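Course notes, Interior Surfaces and Finishes, Unit 4: Estimating and hanging patterned wallcoverings
Instructor: Amerley Owusu
Revised 21/05/2025

These notes cover repeat, match, estimating and hanging order. Adhesive chemistry is in Unit 5. Bring a scale rule and a calculator to the lab session.

## 4.1 Terms

**Repeat.** The vertical distance between a point in the pattern and the next identical point directly below it. Printed on the label or in the sample book. If the label is missing, measure it on the paper, from the same detail to the same detail.

**Match.** How the pattern lines up across a seam.

- *Random match:* no alignment needed. Plain textures and most narrow stripes.
- *Straight match:* the same detail falls at the same height on both edges of the strip. Every strip starts at the same point in the repeat.
- *Drop match:* the detail on the right edge is shifted down from the detail on the left, usually by half a repeat. Alternate strips start at different points.

**Drop.** One full-height strip. Do not confuse with drop match. The trade uses the same word for both and so do most suppliers.

**Run number.** Identifies the print batch. Rolls from different runs can differ in shade enough to show at a seam. Write the run number on the job sheet before opening anything.

## 4.2 Florals on a striped ground

Many traditional papers place a floral motif in vertical columns, with or without a stripe behind it. The eye reads the columns first and the flowers second. An installer who checks only the flowers at the seam can still produce a wall that leans. 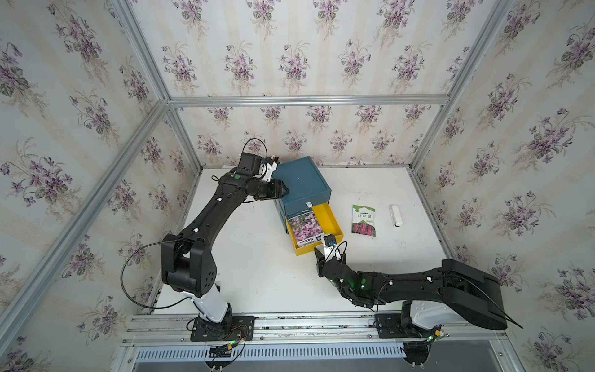

Two errors account for most rejected work in this class of paper. The first is a strip hung out of plumb. On a random texture, a small lean is absorbed. On a columnar pattern it becomes visible at the next vertical edge, whether a door casing, a window or an inside corner. The second is a mismatch at the ceiling line, where a ceiling out of level cuts the motif at a different height on each strip. Shift the starting point so that the ceiling cuts through open ground if the repeat allows it.

Scale matters as well. A large motif on a narrow return wall will be cut on both sides. Lay out the return on paper before deciding where the first strip goes.

## 4.3 Estimating

Work in millimeters throughout. The method has four steps.

1. Measure the wall height at several points. Use the largest value.
2. Add a trimming allowance, top and bottom combined.
3. Divide by the repeat and round up to a whole number of repeats. Multiply back. The result is the cut length.
4. Divide the roll length by the cut length and round down. The result is the number of strips per roll.

**Worked problem.** The stair landing in the Noltville house has a half-height wall above the paneling. Measured height is 1,260 mm. The trimming allowance is 100 mm. The paper is a straight match with a repeat of 600 mm. Roll length is 10,000 mm.

- Height plus allowance: 1,360 mm
- Divided by the repeat: 2.27, rounded up to 3
- Cut length: 1,800 mm
- Strips per roll: 5.56, rounded down to 5

Waste per strip is 440 mm. Compare this with a random match on the same wall, where the cut length would be 1,360 mm and the roll would give seven strips. Large repeats are expensive on short walls, and the client should hear this before the paper is ordered.

For a drop match, do not assume that the same figures apply. With a half drop, cutting alternately from two rolls often reduces the waste. Sketch the cuts for both rolls side by side and count the strips.

Do not deduct for windows or doors unless the opening is wider than two full strips. The short pieces above and below must still match.
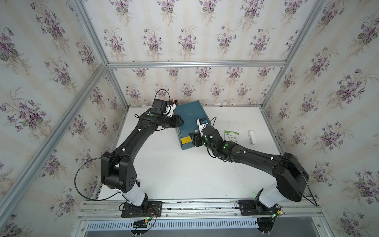
## 4.4 Hanging order

The last seam on a closed run of walls almost never matches. Plan where it goes. Common choices are above the entry door or in the least visible inside corner.

At an inside corner, never wrap a full strip. Corners are rarely plumb. Measure from the last edge to the corner at top, middle and bottom, add a small overlap to the largest figure, and split the strip. Hang the first part with the overlap turned onto the new wall. Strike a new plumb line on the new wall and hang the second part to it, covering the overlap. A little of the pattern is lost in the corner. With a columnar paper, try to lose it from the ground between columns.

At an outside corner, wrap only if the corner is plumb over its full height. If it is not, wrap a short distance, cut, and restart on a fresh plumb line.

Valquíria Cordeiro's site notes on the Asamoah apartment are in the course folder. Read the section on the chimney breast, where the motif was centered and both returns were cut to equal widths.

## 4.5 Tools and storage

Minimum kit for the lab:

- Plumb bob or laser level
- Straightedge, at least 600 mm
- Snap-off knife with spare blades
- Smoothing brush or plastic smoother
- Seam roller
- Sponge and two buckets
- Lidded container for used blades

Change the blade after each trim at ceiling or baseboard. A dull blade drags wet paper and tears it. Used blades go in the lidded container, never in the general trash.

Keep offcuts until the job has been accepted. Label each with the room and run number and store them flat or loosely rolled in a dry box.
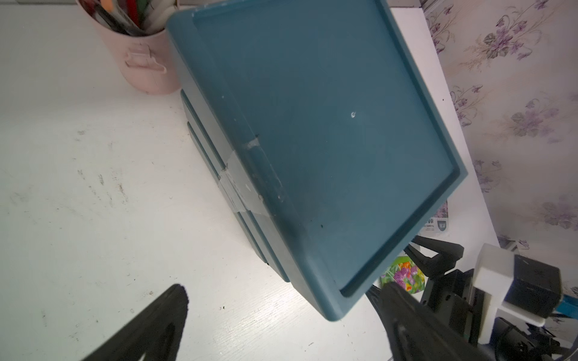 Seam rollers are not for use on flocked or embossed papers. Press those seams with a damp sponge. On smooth papers, wait until the paste has begun to set, then roll lightly. Heavy rolling squeezes out paste and leaves a shiny track along the seam.

Wipe paste from the face of the paper and from painted trim before it dries. Change the rinse water often.

## 4.6 Exercise for next session

The Navent reading room has one wall 2,000 mm high, to be papered from a new chair rail to the ceiling. The chosen paper comes from the Remeck sample book in the materials library. Take the repeat, match type, roll width and roll length from the label. Wall width is on the plan sheet.

Submit the cut length, the strips per roll, the number of rolls and a sketch showing the starting strip and the final seam. Repeat the calculation with a plain paper of the same roll size and state the difference in rolls. Show the rounding at every step. Sketches may be freehand but must be dimensioned.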